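Search this site Search Go

Call for Participants: Audience Test Screenings, "Mrema" (horror feature, second rough cut)
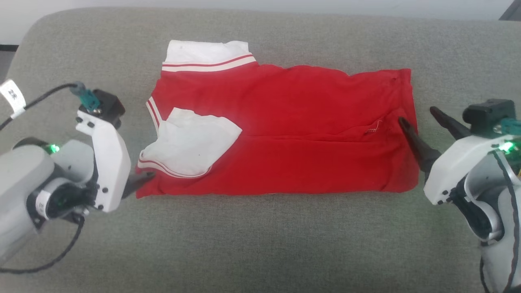
Jurkis is recruiting viewers for a series of closed test screenings of Mrema, a low-budget horror feature now in its second rough cut. The film is set in 1968 at a grain depot and runs as a single continuous night. Sound mix, color and roughly a third of the effects shots are unfinished. Viewers should expect temporary music and on-screen placeholder titles.

Screenings will be held in January at the Gedport screening room, second floor, with a capacity of 200. Three sessions are planned, for a total of 600 places. Each participant attends one session only.

What participation involves

Check-in opens at 6:15 p.m. The film starts at 7:00 p.m. and there is no late entry. After the screening, each participant completes a written questionnaire of four pages. Questions cover pacing, clarity of the plot, the effectiveness of individual scares, and the ending. Two versions of the ending are being tested. Participants will not be told which version they have seen.

Twelve people per session will be asked to stay for a recorded group discussion of 40 minutes. Indicate on the form whether you are available for this.

Eligibility

- Age 18 or over, with photo ID at check-in.
- At least three horror films seen in a theater in the past two years.
- No current employment in film production, distribution, film journalism or market research.
- No attendance at the first rough-cut screening of this title.
- Able to read and write English well enough to complete the questionnaire unaided.

The film contains strong violence, prolonged darkness and one sequence of flashing light that lasts just under a minute. People with photosensitive epilepsy should not apply.

Payment

A flat fee is paid by bank transfer within ten working days of the session. Discussion group members receive a second fee of the same amount. Travel is not reimbursed. Participants who leave before the questionnaire is collected are not paid.

Confidentiality

All participants sign a nondisclosure form at check-in. Phones and smart watches are sealed in pouches for the length of the session. Plot details, reviews and ratings may not be posted before release. Questionnaires are stored by number without names and are processed by Mellomis, which handles data entry and the summary report.

How to apply

Complete the screening form on the Jurkis site and quote reference 2293. List the last three horror films you saw in a theater, with the month of each. Incomplete forms are not considered. Selected applicants receive a session assignment by email and must confirm by noon on the Thursday after it is sent. Unconfirmed places go to the waiting list.

Questions about access to the building or the questionnaire format should be addressed to Salim Biwott, screening coordinator.

Last updated: January

Comments (3)

dockside_reel
Is the room step-free? The listing says second floor.

S. Biwott
There is an elevator from the main lobby. Two wheelchair spaces per session, please note it on the form.

hatchetfan
Applied. Do repertory screenings count toward the three? Most of what I see in a theater is older stuff.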